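**Minutes, Packing and Supplies Meeting**
Treremlow Hall, August 10, 2025

**1. Previous minutes**
Accepted with one correction. The storage shelf limit is 23 kg, as marked on the upright.

**2. Tote bags**
The canvas totes from Wilow remain the standard bag for dry goods. Stock stands at 240. A further 500 will be ordered before November, same size, long handles, stitched hem. The quote from Prarer was reviewed and declined on handle length.

**3. Packing order**
Cans and jars go in first, cartons second, soft items last. Boxed drinks are to be placed upright where the bag allows. Bags stay open on the table until the list has been checked, with the handles folded outward, clear of the mouth.
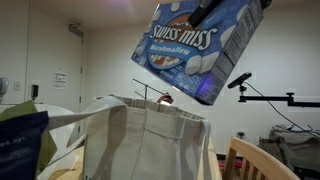
*Item 3: Swiss Miss Marshmallow cocoa box above an open canvas tote.*

Hot cocoa stays on the cold-weather list. Cartons with crushed corners may be packed if the inner packets are sealed. Cartons with no legible nutrition panel are to be set aside.

**4. Tables and chairs**
The wooden tables will be kept for packing only. Chairs are to be pushed back from the long side before a session starts. Spare bags will move to the Bíró cabinet once its lower shelf is refitted.

**5. Budget**
Spending on supplies to date is $2,531. No change to the bag allowance was proposed.

**6. Actions**
- Place the Wilow order.
- Post the revised packing order by the door.
- Measure the Bíró cabinet shelf.

Item 7 (labels) was held over to the next meeting.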